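Ten months in with the picking arm

Management at Claseck promised us the arm would "free people up." I've worked returns there long enough to be suspicious of that phrase, and ten months on I still am.

The job is sorting mixed returns. Customers send back anything, it gets tipped into gray bins, and someone has to pull out one item at a time so it can be scanned. There used to be 19 of us on it. Now there are fewer on sorting and more on what the screens call "exceptions," meaning whatever the arm gave up on.

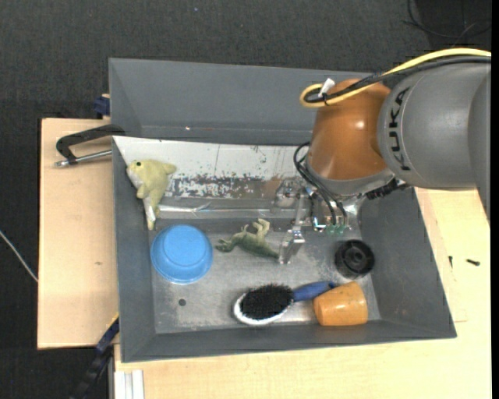 The arm over a mixed bin. Hairbrush, upturned bowl, plush dolphin.

The figure they like to quote is 3815 items in a week. Fine. I asked how many of those a person had touched as well, and got a slide about Girura, the software that picks the grip. I still don't have the number.

What has changed for me is the pace. Sorting by hand was dull, but you could talk and you set your own rhythm. Exceptions come in bursts – nothing for five minutes, then a pile of awkward stuff and a timer running. My wrists are better, I'll give them that. My neck is worse, from looking up at the monitor.

The training was one afternoon. The pay grade stayed where it was, although the job sheet now says "cell operator."

They want a second arm at the Clarnon site by July. I've asked to see the exceptions count before then, in writing.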